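青いテープで机を区切る人に、片づけの話を聞いてきました
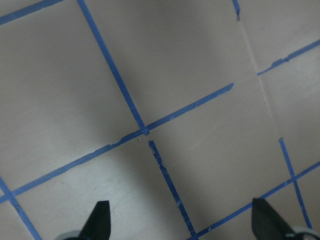
作業机の天板。テープのつなぎ目には小さなしわや破れも

「測ってないんですよ、これ。全部目分量です」

座るなり、そう言われました。いや、こちらはまず定規の話から聞こうと思っていたのに! 質問メモの一行目がいきなり使えなくなって、二人で笑ってしまいました。

今回お邪魔したのは、共同工房「Coven」の一角。革小物と紙箱を作って、「Desby」という屋号で売っている方の作業場です。お名前は出さない約束なので、ここでは店主さんと呼びます。約束の時間は午後の二時。早く着きすぎた私にお茶を出してくれて、そのまま机のそばで話が始まりました。

淡いグレーの天板に、青い養生テープ。大きなマス目になっています。きっかけは引っ越しだったそうです。

「前の部屋は机が小さくて、散らかるにも限度があったんです。ここに来て机が大きくなったら、もう、あるだけ広げちゃって。金具の袋の下に型紙、型紙の下に納品書、みたいな。で、一回、出荷をまるごと忘れたんですよ。箱に詰めて、送り状も書いて、その上に革をのせて、忘れた」

うわあ、と声が出ました。私も確定申告の封筒で同じことをやっています。

届け先は雑貨店の「Paisan」。先方は笑って許してくれたものの、店主さんはかなりへこんで、その晩にテープを貼ったのだとか。

「棚を買うとか、トレーを買うとか、いろいろ考えたんです。でもトレーって、重ねちゃうでしょう。重ねたらまた下が見えなくなる。だったら机そのものに住所をつけようと思って」

住所、いい言葉だなあと思いました。一つのマスに一件の注文。作りかけのものも、付属の金具も、伝票も、そのマスから出さない。マスがふさがったら、次の注文には手をつけない。決まりはそれくらいだそうです。

「注文が多いときは46件くらい抱えます。でも机に出していいのは、マスに入るぶんだけ。残りは箱で待っててもらいます。前は全部に少しずつ手をつけて、全部が終わらなかったので」

テープは「Jindus」という資材屋さんで買っている青いもの。一巻き732円。もっと安いのもあるけれど、色が気に入っているのだと言います。

「最初は白で貼ったんです。おしゃれかなと思って。そしたら見えない(笑)。この天板、色が薄いでしょう。線がどこにあるのか自分でもわからなくて、次の日に全部はがしました。青はいいですよ、目の端に入ってくるから」

気になっていたことを聞いてみました。線が交わるところ、テープが寄ってちょっと破れていますよね。端がぼそぼそしているところもあるし、線と線のあいだが少し空いているところもある。こういうの、貼り直したくなりませんか?

「なりますよ、なりますけど、きりがないんです。ああいう継ぎ目って、私の場合、たいてい短いのを足して直してるからなんですよね。長いのを一本貼ればきれいなんだけど、余ったテープがもったいなくて、つい」

わかる、わかります。うちの冷蔵庫のラベルも継ぎはぎです。

「一度、全部まっすぐに貼り直したことがあるんです。32分かかりました。時計見ながらやってたんで覚えてるんですけど。その日は気持ちよかったんですが、革を引きずるとまた端がめくれてくる。それからは、めくれたら足す、でいいことにしました」

貼るときのこつも教わりました。天板は先に拭いておく。テープは引っぱらず、置くように下ろして、あとから指の腹で押さえる。引っぱって貼ると、あとで縮んで端が浮いてくるのだそうです。切るのはカッターではなく、はさみ。

「カッターは天板に傷がつくでしょう。一回やりました。見せませんけど(笑)」

はがすときは、低い角度でゆっくり。貼りっぱなしが長いとのりが残るので、二月の暇な時期に一度はがして、天板を拭いて、また貼る。一年のうちでそのときだけ、机が完全に無地になります。

「落ち着かないですよ、無地の机。どこに何を置いたらいいのか、わからなくなっちゃって。もう線がないとだめなんでしょうね」

家でもやっているんですか、と聞いたら、首を横に振られました。

「家族に止められました。食卓に貼ろうとしたんです、郵便物のマスを作ろうと思って。そしたら、ごはんのときに目に入るのは嫌だって。まあ、そうですよね」

かわりに玄関の棚の上に一マスだけ作って、鍵と、出す予定の手紙を置いているそうです。一マスでも効くのか尋ねると、「効きます。鍵は本当になくさなくなりました」と即答でした。

一日の終わりには、15分だけ片づけの時間をとります。といっても、しまうのではなく、線をまたいでいるものを戻すだけ。糸くずや革の粉は小さなほうきで払います。

「掃除は苦手なんですよ。角のところに細かいのが残ってても、まあいいかって帰っちゃう。でも、またいでるものだけは直します。それをやっておけば、次の朝、座ってすぐ始められるんで」

最後に、これから始める人は何マスくらいがいいでしょう、と聞いてみました。店主さんは、お茶を飲みながらしばらく考えていました。

「大きめに、少なく、かな。細かく区切ると、入らないものが絶対に出てくるんです。私も最初は小さいマスばっかり作って、革が全部はみ出しました。大きいのを作っておいて、足りなかったら線を一本足せばいいので。テープですし」

帰りにJindusに寄って、同じ青を一巻き買いました。ほとんど732円のために電車を一駅ぶん遠回りしたことになりますが、うちの机はまだ、貼る前に片づけるところからです。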